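Call for Participants: Household Dining Room and Utensil Storage Study

Sevska is recruiting households for a study of how shared dining rooms are set up, used and cleared. The work covers tables, countertop appliances, drinking water, dry storage and small utensils kept outside the kitchen. Applications opened in May and close on 2024-07-22.

Background

Kitchen storage is well documented. The room next to it is less so. In many homes the dining room also holds the refrigerator, the chest freezer, bottled water, the kettle and most of the items needed between meals. Floor plans list it as a dining room and show one table and a set of chairs. Furniture and storage guides follow the floor plans, with poor results for people who boil water, serve food and store bottles in the same room.

The study will produce a set of layout notes for multi-use dining rooms, to be issued by Relledell as a printed handbook. Dolores Villanueva leads the study. Lamduan Prasertsri is responsible for household visits and scheduling.

Who can apply

We are looking for 13 households in the Brennan and Marnlow areas. A household qualifies if it meets all of the following conditions:

The dining room is a separate room or a clearly separate area next to the kitchen.
At least one large appliance (refrigerator, freezer or similar) stands in the dining room.
Utensils are kept on a table or open surface in an upright holder, jar or rack.
At least two adults use the room daily.
No renovation of the room is planned during the study period.

Homes with stairs opening directly into the dining room are of particular interest, as the stair foot limits where tables and cabinets can stand. Rented homes are eligible with the written consent of the owner.

What participants do

Each household receives two visits. Each visit lasts 60 minutes and takes place at a time agreed in advance. During the first visit, one adult carries out three ordinary tasks: taking utensils from the holder and returning them, clearing a side table of bottles, bowls and papers, and preparing a hot drink with the equipment normally used. The second visit repeats the tasks after the household has changed the position of one item of its own choice.

Upright holders receive the most attention. Long, thin utensils lean outward and cross one another, and short spoons end up below the handles of the longer pieces. We record which items are removed to reach another item, and where they are put down in the meantime.
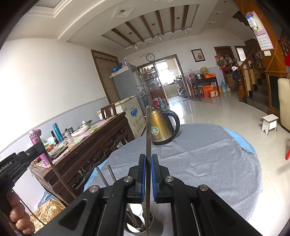

Do I need to tidy the dining room before a visit?

Leave the room as it is on a normal day. Papers, thermoses, pot lids and bags should stay where the household usually keeps them, and table cloths should remain on the tables. The only items to put away are medicines, cash and documents showing account numbers.

Between visits, the household keeps a short log. Entries cover items moved to a new place and kept there, items that could not be found, and surfaces that had to be cleared before a meal. A blank log is supplied on paper. Entries may be made in any language.

Safety and conditions

Kettles are filled to the normal working level and operated by the participant only. Knives are excluded from the tasks and should be stored in the kitchen during visits. Cords must not cross the route between the dining room and the kitchen doorway. Children may be present in the home but do not take part.

Participants may stop at any point without giving a reason. Payment is made per completed visit; the rate is stated in the agreement sent to selected households — please read it before confirming a visit time.

How to apply

Send a written application to Lamduan Prasertsri at the Sevska office in Brennan. Include the following:

Name and preferred contact method
Area (Brennan or Marnlow)
Number of adults in the household
A hand-drawn plan of the dining room, with doors, stairs and large appliances marked
A list of the utensils kept outside the kitchen

The plan does not need to be to scale. Incomplete applications will be returned once for correction. Selected households will be contacted by mail, with a copy of the agreement and the log sheets enclosed.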